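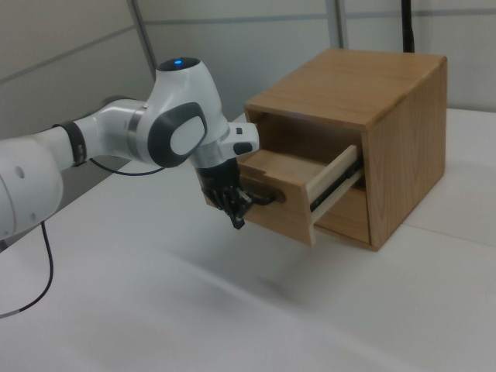 Sep 16, 2019

Quick one, tea going cold already. Want to get this down before I forget which bits I did in which order, because I always forget and then have to do it all again for the next one.

The drawer runs. Finally. Been swearing at it since the weekend before last, and this morning I took it out, rubbed a candle stub along the bottom edges and it went in like it had been meaning to all along. Should have started with the candle. Started with the sandpaper of course, then more sandpaper, then a long sulk.

Yuk-lan rang at breakfast to ask was I bringing the cabinet over or was she coming to get it. Said give me a bit longer. She said that's what you said in January. Fair. In January I didn't even have the timber, to be fair to me.

Things still to do on it:
- ease the back corner, left side, still a touch proud
- second coat inside? undecided
- felt for underneath so it doesn't scratch her sideboard
- some kind of stop so the drawer can't come right out on somebody's foot

The stop is the one bugging me. Ayuba reckons a little block glued behind the front rail, then you tip the drawer to get it past. Tried that on the last box and the block snapped off first time anyone gave it a proper yank. He says wrong glue. Maybe. He also says grain going the wrong way, which I hadn't thought of, and which is annoying as he was eating my toast at the time.

Went down to Palumbo late morning for the felt. They only had green. Not having green. Came away with a packet of screws I didn't need and a tin of wax I did, sort of. The bloke at the counter wanted to talk about decks. I don't have a deck. Nodded a lot. Bus back took an age, road up outside the school again, and I'd left the umbrella on the hook so naturally it bucketed.

Lunch: leftover pumpkin soup, end of the loaf. Burnt the second bit of toast thinking about drawer stops.

Then good solid arvo at it. Radio on low. Wrote the measurements down properly for once, in the actual notebook and not on the back of the gas bill. Front opening, drawer width, the gap. I left 2 mm all up for the gap and I think that's right for this weather but ask me again in a heatwave. Wood moves, everybody says wood moves, and then you're standing there in the hot months with a drawer you can't open and all your teaspoons in it. The sewing box did exactly that. Had to wait for a cool change to get my scissors back.

I do love the colour it's come up. Warm, honey sort of colour, and the grain on the side has those long curvy lines, like a map of somewhere hilly. I kept turning it around to look at them when I should have been working. Top's come out a shade lighter than the rest and I was going to fuss over it, then decided no. Leave it. It'll catch up or it won't.
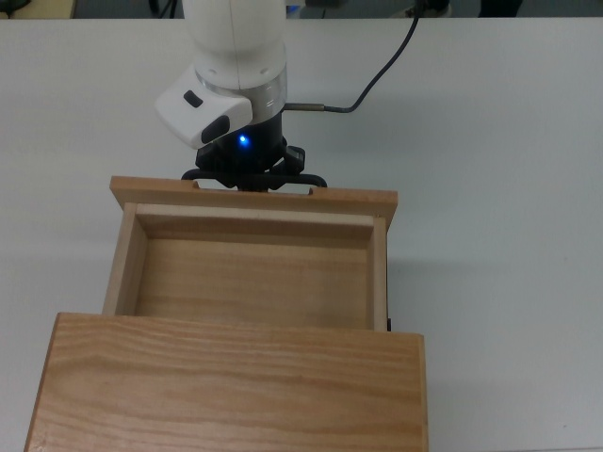 Drawer out, two little notches along the top edge of the front.

Very happy with those notches. Shallow, and I fretted over how shallow for longer than is decent. Too deep and it looks like something's been chewing it, too shallow and there's nothing to get a fingertip over. Did a practice pair on an offcut first, which was Ayuba's advice and I will grudgingly write that down here as good advice. The offcut pair are terrible. One's practically a V. Keeping the offcut on the windowsill to remind me.

Round file, then paper wrapped round a pencil, then just my thumb going back and forth feeling for rough spots. Got a splinter anyway. Tiny. Took me 15 minutes with the tweezers under the good lamp and a lot of carry-on.

Rang Yuk-lan back about four to ask what she's actualy going to put in it. Because that matters! If it's stamps and letters it wants a smooth bottom, and if it's the tea things it wants a liner. Long silence. She hadn't decided. She thinks keys. Keys!! All this waxing for keys. Then she said maybe her mother's recipe cards, and I got quite excited, because cards would fit nicely the long way if they're the size I think they are, so I've asked her to measure one. She said she'd do it while I waited, then couldn't find a ruler, then the neighbour turned up, so that was the end of that.

If it's cards I could do a divider. Thin one, slide-in, no glue. Got a strip of the same wood left that'd just about do it. Don't get ahead of yourself. Finish the thing first.

Also have to decide about the smell. New wood smell is lovely for a week or so and then whatever you keep in there tastes of it, if it's tea. Airing it helps. Going to leave the drawer hanging part way out overnight and see. Mum used to put a bit of orange peel in hers, the big dresser at the old house, and everything in it smelt of marmalade. I don't know that I'd want recipe cards smelling of marmalade. Could be worse.

Mum's dresser, now I'm thinking of it. The bottom drawer on that stuck my entire childhood. You had to lift and wiggle and then sort of surprise it. All the Christmas tablecloths lived in there and it was such a performance getting them out that some years we just ate off the bare table. Where did it end up? Auntie had it for a while, and then I lost track. Must ask. I'd like a go at it with a candle stub.

Other bits from today, fast, before I fall asleep in the chair:

Maleck sent the catalogue again. Nice little brass corner pieces on the inside back page, $28 for a set of 4, which is robbery for something the size of a fingernail. Looked at them for ages all the same. They'd be wrong on this one, too fancy, it's a plain box and it wants to stay plain. Might be right on the next. Folded the corner of the page down. Dangerous.

The Clernodow lot have moved the swap meet again so now it clashes with the dentist. Could move the dentist. Not going to tell anybody I thought about that for more than a second.

Ayuba is borrowing the good clamps til the end of the month. I have written it on the calendar AND here. He still has my Ikau square from last year, the one with the blue paint on it, and he swears black and blue he gave it back. He did not give it back. I've been checking things square against a cereal box. Told him so and he laughed, but he went a bit pink.

Bin night. Did the bins. Sawdust went in the compost, hope that's allowed, I think it's only a problem if the wood's been treated and this hasn't been.

Knees sore, from kneeling to look along the runners. Must put the cushion out next time. I say that every time and then the cushion's inside and I'm outside and already down there.

Couldn't leave it alone after dinner. Went back out in my slippers to open and shut it a bit. Open, shut. There's a small puff of air when it closes, which means the fit at the back is tighter than I thought, and I'm choosing to be proud of that and not worried. Slight catch about halfway if you pull from one side only. Pull in the middle, or with both hands, no catch. Is that good enough? Most people pull from the middle. Yuk-lan does everything in a rush with one hand while holding a phone, so, no, probably not good enough. More candle tomorrow. If that doesn't fix it I'll take a whisker off the right hand side, one pass only, then try it, then STOP and try it again. Last time I got carried away and had to start a fresh side and that was a whole piece of good timber gone for nothing.

Note for self on the wax: the Palumbo tin says leave it overnight, then buff. I gave it an hour on the test piece and it was fine but a bit grabby, dust stuck to it. So leave it overnight like it says. Old t-shirt for buffing, not the tea towel, the tea towel sheds.

And sign it underneath this time. Pencil, just initials and the year. I never remember until it's gone to someone's house and then it's too late to go turning over their furniture with a pencil in your hand. Did try that once. Got caught.

Tomorrow:
candle
back corner
felt, NOT green, try the place near the station
ring Y. about the card size
pay the water bill
milk

Right, bed. Pen's running out anyway and the other one's in the shed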